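Re: [Vistmont-walkers] Bus back from Indstead?

> Does anyone know if the 11 still stops at Indstead
> on a Sunday? The timetable in the shelter is from
> February and I don't trust it.

Hello all,

Yes, it does! I caught it last weekend after the Prakska loop, though it was around 10 minutes late and I'd nearly set off on foot. Stand on the church side, the other stop only gets the school bus.

If you miss it there's another in 30 minutes, and the café by the bridge does a very decent cheese scone (get in before the cyclists do).
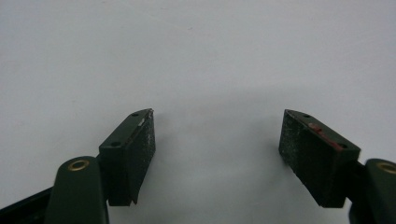
Oh, and the stile past the farm is still wobbly, so take the gate if you've got a dog with you.

See you on the next one!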